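De: Ebbe Haugen
Para: lista Desperdício e Arrumação
Data: 2022-04-02
Assunto: Re: Re: papel de embrulho e invólucros – para onde vai isto tudo?

A Gover escreveu:

> Experimentei em casa o método Granström, aquele de pôr os papéis todos
> num saco de pano e separar só no fim da semana. Acho que reduz o lixo
> para metade. Os invólucros de papel (bolachas, chá, rebuçados, as coisas
> da mercearia asiática) vão todos para o azul, porque são papel. A Clendum
> até tem um folheto que diz que o papel impresso é aceite sem problema.
> Não percebo porque é que alguns aqui continuam a deitá-los no
> indiferenciado. É preguiça?
>
> Também deixei de usar o caixote pequeno da sala. Menos caixotes, menos
> lixo.

Preguiça, não digo que não. No meu caso há alguma.

Mas custa-me engolir essa da metade. Metade de quê? Se o saco só é aberto no fim da semana, claro que durante a semana parece haver menos lixo. Está no saco. Eu fiz uma coisa parecida em dezembro, com uma caixa de sapatos em cima do frigorífico, e ao fim de 2 semanas tinha exatamente os mesmos papéis de sempre, mais o trabalho de os alisar um a um para ver o que eram. Desisti quando encontrei um talão colado a uma casca de tangerina.

Quanto aos invólucros, «porque são papel» é precisamente o ponto em que fico de pé atrás. Muitos parecem papel e têm uma película por dentro. O teste que se repete nesta lista há anos é o de amarrotar: se fica em bola, é papel; se volta a abrir, tem plástico. Funciona mais ou menos. Já tive invólucros que ficaram numa bola perfeita e que, rasgados, mostravam uma pelezinha transparente na margem. E tive um papel de embrulho dos grossos, papel sem mais nada, que se abriu sozinho em cima da mesa só para me contrariar. Para mim, amarrotar serve para uma primeira triagem e depois rasga-se. Se o rasgão sair fibroso e irregular dos dois lados, fico mais descansado. Se esticar antes de ceder, vai para outro lado.

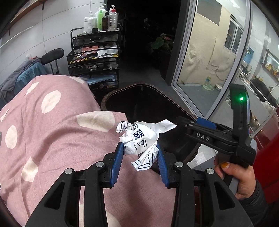 O rótulo também não resolve grande coisa. Metade do que compro na mercearia vem com texto em chinês, que eu não leio, e quando há símbolo de reciclagem está na dobra ou ficou na parte que se arrancou para abrir. Pedi uma vez ajuda ao senhor da loja e ele disse-me para deitar tudo fora e não pensar mais nisso. Conselho sensato, se calhar, mas não me serve para esta conversa.

Sobre o folheto da Clendum: tenho-o à frente. Diz que o papel impresso é aceite, sim, e logo na linha a seguir diz «limpo e sem revestimento». Convinha citar a linha toda. Um invólucro que esteve agarrado a uma coisa com gordura ou com açúcar derretido não me parece limpo, por muito bonita que seja a impressão.

E depois há a questão do tamanho. Uma bolinha de papel deste género perde-se facilmente no meio do resto. Li aqui na lista (creio que foi alguém da Gusov, mas não encontro a mensagem) que valia a pena juntar os papéis pequenos dentro de um envelope usado. Gostava de saber se há quem tenha confirmado isso com o serviço de recolha ou se é daquelas coisas que passam de mensagem em mensagem até parecerem regra. Eu inclino-me para a segunda hipótese – mas corrijam-me.

Do caixote da sala nem sei o que diga. Cá em casa, sem caixote na sala, os papéis vão parar ao sofá, à manta, ao bolso do casaco e por fim à máquina de lavar. Passei uma noite inteira a tirar fiapos brancos de uma camisola preta por causa de um único lenço. Menos caixotes, menos lixo no caixote, lá isso é verdade.

O que faço agora, para quem quiser comparar:

O que tem gordura ou restos vai para o indiferenciado, sem discussão.
O que se rasga bem e está limpo vai para o azul, aberto.
O que me deixa na dúvida mais de 3 segundos vai também para o indiferenciado, e durmo na mesma.

Não afirmo que seja o melhor sistema. Se a Gover quiser pesar os sacos antes e depois, com a mesma balança e sem visitas em casa nessa semana, leio os resultados com todo o gosto. Uma balança de cozinha chega. A minha arredonda tudo a 200 gramas, por isso não a ofereço.

Ebbe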